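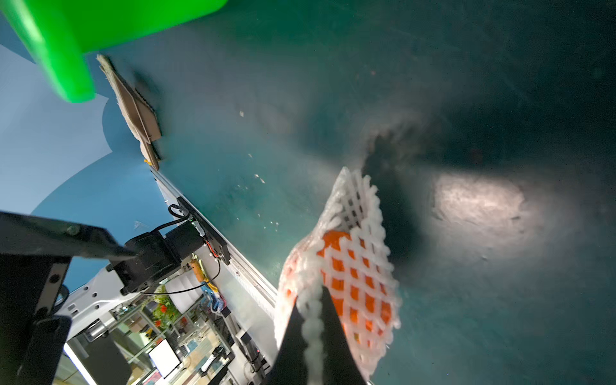
I. Wenow
3 Apr 2024
Re: [press-list] Notices moved out of the Neltham paper

> The council has moved its public notices from the paper to its own
> website. It saves money, and anyone can still read them. I do not
> see how this is a press freedom matter.

I understand this view, but I cannot agree with it. The notices paid for 2 of the reporters, and both positions will end in June. The change came right after the paper printed its articles on the Allen Road contract. Maybe there is no connection — I have no proof — but the council has given no figures for the saving.

Also, not everyone reads the website. In the Pryor district we asked 79 households, and 55 of them did not know that the page exists.

I would like the list to send a short letter asking for two things: the cost comparison, and the minutes of the meeting where this was decided. I can write the first draft, if somebody will please correct my English before it goes out.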